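# Clalura tabletop kit: questions we keep getting

Most of these came in through the contact form on the Proretti site. A few were shouted across a trade show aisle.

## What's in the box?

Two arms, two grippers, the cables and a power supply. The table is yours. So are the dishes, and we'd suggest starting with ones you don't love.

## Will it do my dishes?

No. It will move plates into a rack, at a pace that would get a teenager grounded. Washing is still between you and the sink.

## Do I need to know how to code?

For the demos, no. You guide the arms through a task, the software records it, and you do that again until the arms get the idea. We suggest 40 runs to begin with. If the thought of 40 runs makes you tired, Ikow sells ready-made task packs that work with the kit.

## How long does setup take?

Our test customers averaged 56 minutes. One took a whole Friday, but he had mounted both arms backward and was very polite about it.

## What does the plate task look like?

Plastic plates on the table, a wire rack toward the back, and an arm at each front corner.

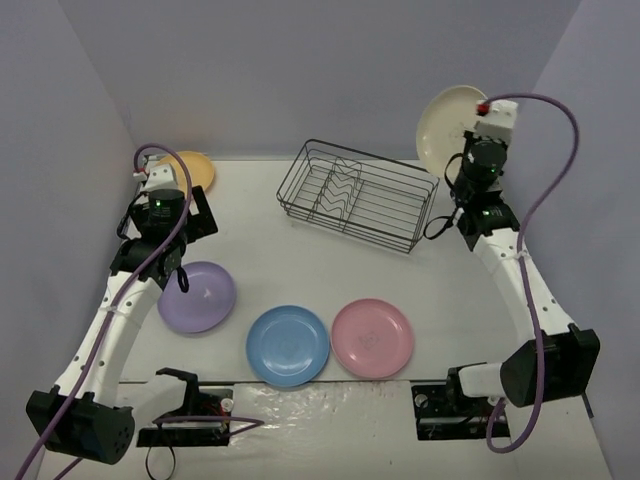
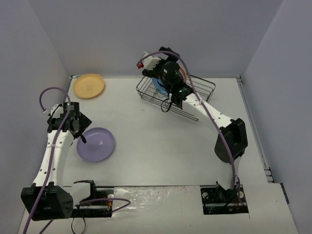
Up close, a gripper holds a plate by pinching the rim:
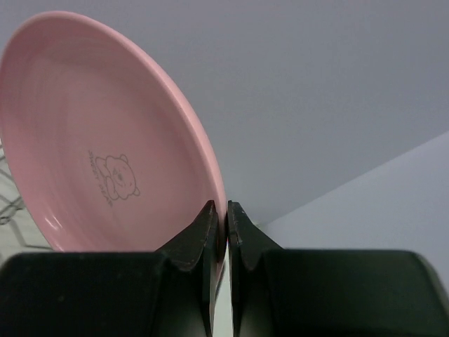
## Can it handle real china?

The grippers can. Whether your china can is another matter. Stick with plastic until you've had a good long run without a drop — ours was 378 plates, and then we got cocky.

## What about the cables?

Tie them along the arm and leave slack at the joints. A tight cable will win an argument with a motor for about a week, then lose it.

## Who fixes it?

Hinrichs handles repairs and spare parts. Grippers are checked after 1,000 hours of use, and you can swap them yourself with the hex key in the lid pocket. Please put the hex key back. We sell a lot of hex keys.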